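Stamholm Parish Inventory – data card

This dataset lists liturgical objects and textiles held by parishes in the Stamholm and Drovden deaneries. It covers censers, processional crosses, chalice veils, altar cloths, vestments and banners. Icons and bells are left out and have their own lists.

Version and contact

Release 2, dated Friday, April 29, 2022. Maintained by Iida Keskinen. Questions about the textile records go to Aarne Väisänen, who wrote most of them.

Contents

objects.csv – one row per object, nearly 3,000 rows
parishes.csv – one row per parish, 30 rows
terms.csv – the word list used in the "type" field, with Greek, Slavonic and Finnish forms where we have them
photos/ – reference pictures, named by record number

Of the rows in objects.csv, 2,300 have a date or a date range. The rest have the field left blank. A blank means no date was found in the parish books. It does not mean the object is recent.

Main fields

id: record number, never reused
type: term from terms.csv
parish: key to parishes.csv
material: free text, as written by the cataloger
feast: the feast or season the object is used for, if known
color: main color of a textile, one word
condition: good, fair or poor

Color words

The color field was filled in by different people and is the weakest part of the set. "Gold" and "yellow" were used for the same vestments in the Onstead records, and "white" covers everything from bleached linen to cream. In release 2 these were merged into 15 color words. The old value is kept in color_orig.
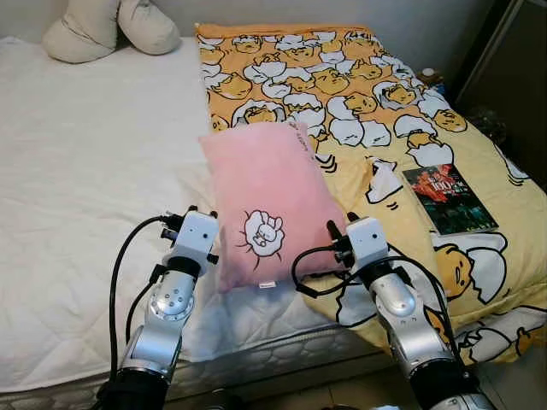

Yellow duvet with egg print, white quilted mattress cover and three pillows.

Sets of vestments are entered piece by piece. A full priest's set will appear as a phelonion, epitrachelion, cuffs, belt and so on, tied together by the set_id field. Sets with missing pieces keep their set_id. Covers for the chalice and paten are handled the same way.

Known problems

Drovden cathedral was cataloged from a typed list, and its objects have no condition value.
Several altar cloths in the Kauppinen bequest are entered twice, once under the donor and once under the parish. They will be merged in August.
Slavonic terms are in modern type – accents and abbreviation marks were dropped.

Use

Free for study and teaching. Please name the dataset and the release number. Storage locations have been removed from the public files and are not given out on request.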